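Cooking lentils and rice in the Ristitz multi-cooker

Use this program for split lentils, whole lentils and short-grain rice. Whole chickpeas and kidney beans need the Pulses program (see the next section).

1. Rinse the lentils until the water runs clear, then drain.

2. Tip them into the inner pot. Do not go over the upper fill line.

3. Add cold water, three parts to one of lentils. Leave the salt until the end.

Note: Older lentils take longer. Add 6 minutes if the packet has been open for several months.
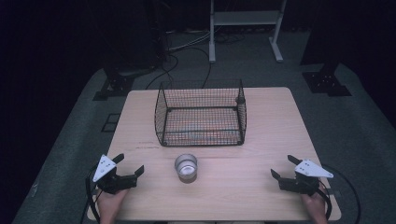
Glass cup and wire mesh basket on the table.

4. Close the lid and turn the handle until it clicks.

5. Press Grains, then Start. The display counts down once the pot is up to pressure.

6. When the program ends, let the pressure drop by itself before you open the lid.

Caution: Steam from the valve can burn. Keep your hands and face clear, and never force the lid.

7. Stir in salt, fried onion and spices to taste.

If the display shows E4, there is too little liquid. Switch off at the wall, let the pot cool and add a cup of water.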